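Why Does a Water Bottle Make Everything Look Wobbly?

Put a clear plastic bottle of water on a table and look at the table through it. The table has gone wavy. The table has not, of course, gone wavy. Tables are very reliable that way. 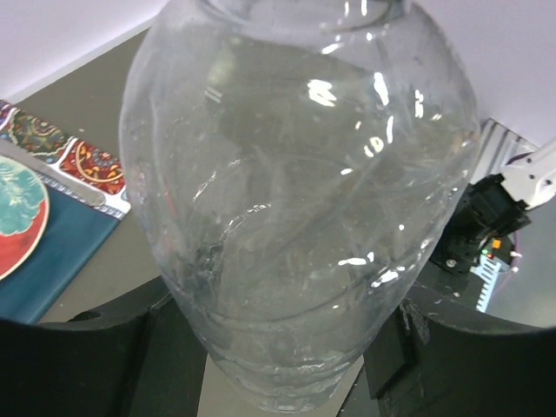 So who is bending things? Light is. When you see a table, light has bounced off it and traveled into your eye. Light likes to go in straight lines, and in plain air it mostly does. But light moves more slowly in water than in air, and when it crosses from one to the other at a slant, it changes direction. Grown-ups call this refraction. You can call it bending, and you will still be right.

Think of a shopping cart rolling from a smooth sidewalk onto grass. If it goes in at an angle, one front wheel hits the grass first and slows down while the other keeps zooming along. The cart swings to one side. Light does something like that, with less shouting from your dad.

Your brain doesn't know any of this. It believes all light comes straight at it, so it puts the table in the wrong place. Brains are clever, but they are also quite stubborn.

Why ripples, though?

Look closely at a thin plastic bottle and you will find ridges and creases. Every little curve bends the light a slightly different way. One bit of table gets squeezed, the next gets stretched, and straight lines come out looking like noodles.

And the bright white spots?

Those are reflections. Some light never goes into the bottle at all. It bounces off the shiny outside and heads for your eye. Turn the bottle a tiny bit and the spots slide around, as if they had somewhere better to be.

Try it yourself

You need a clear bottle with smooth sides, some water, a piece of paper and a marker.

Draw a fat arrow on the paper, pointing left. Prop the paper up against a wall. Fill the bottle, put the lid on (please put the lid on) and stand it in front of the arrow. Look through the middle and slowly move the bottle away from the paper, toward you.

At first the arrow just gets wider. Keep going, and at some point it flips and points right. A round bottle full of water works as a lens, and the light from each side of the arrow crosses over on its way to you.

Irina Ardeleanu's class tried this on a Tuesday with the word MOM. It came out as MOM. Pick a different word.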